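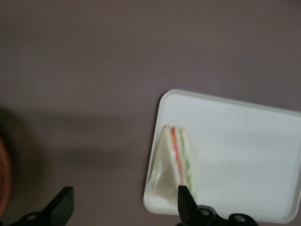 Zuzana Hájek wrote to ask whether the white serving tray can go through a dishwasher every night, and whether wrapped sandwiches slide about when it is carried one-handed. Yes to the first, on the top rack. On the second, the raised lip stops a wrapped wedge at the edge, but the surface is smooth and light items will move if the tray is tipped. For carrying up stairs, use the liner listed further down.

Manholm Serving Tray, White
Item 783
Made by Praleo
Sold singly or in cartons of 20

Product details

The Manholm is a plain rectangular tray for counters, meeting rooms and self-service tables. It has rounded corners and a low raised lip on all four sides. The inside is flat, with no ribs, cup rings or molded sections, so it wipes clean in one pass and takes wrapped food, small plates or bowls in any arrangement.

Material: plastic, white throughout
Outside length: 40 cm
Finish: smooth
Handles: none
Stackable: yes
Dishwasher: top rack only
Microwave or oven: no

The color is a slightly warm white. It doesn't match the bright white of the older Riedl trays, which we stopped carrying in August. Customers who are topping up a Riedl set should order one Manholm first and compare the two before buying a carton.

Using it for sandwiches and cold food

Triangular sandwich wedges in clear wrap can lie flat on the tray, or stand in a row on the crust side if the row is full. A half-empty row tends to fall over. If you are putting out only a few, lay them down with the label side up and leave a gap between them so people can pick one up without handling the rest.

The tray does not keep food cold. It has no insulation and no space for an ice pack underneath. For chilled display, set it on the shelf of a refrigerated case and check that the lip clears the door track.

Unwrapped food should go on paper or a plate. The plastic is safe for food contact, but knives will mark it, and tomato or curry sauce can leave a stain if it sits overnight. A paste of baking soda and water takes off most fresh stains. Don't use scouring pads - they dull the finish and the dull patch then picks up dirt faster than the rest.

Stacking and storage

Empty trays nest inside each other. Let them dry before stacking, or they stick together and have to be pulled apart. A full carton can be stored flat or on its side. Keep the trays away from radiators and out of direct sun, which will yellow the white over time.

Goes with

Prirnilska non-slip liner. Thin, gray, cut to fit the flat inside of the tray. Hand wash. Sold in packs of 2.
Praleo label clip. Fits over the lip and holds a small card for prices or allergy information.

Delivery and returns

Single trays ship in a padded sleeve. Cartons ship on their own and are not combined with other goods. Unused trays can be returned within 40 days. We can't take back liners once the pack has been opened.

If a tray arrives cracked, send the item number and your order number to the parts desk. Rosine Caron handles replacements and will send a new one with the next shipment. You don't need to mail back the damaged tray.

Page updated 6 February 2023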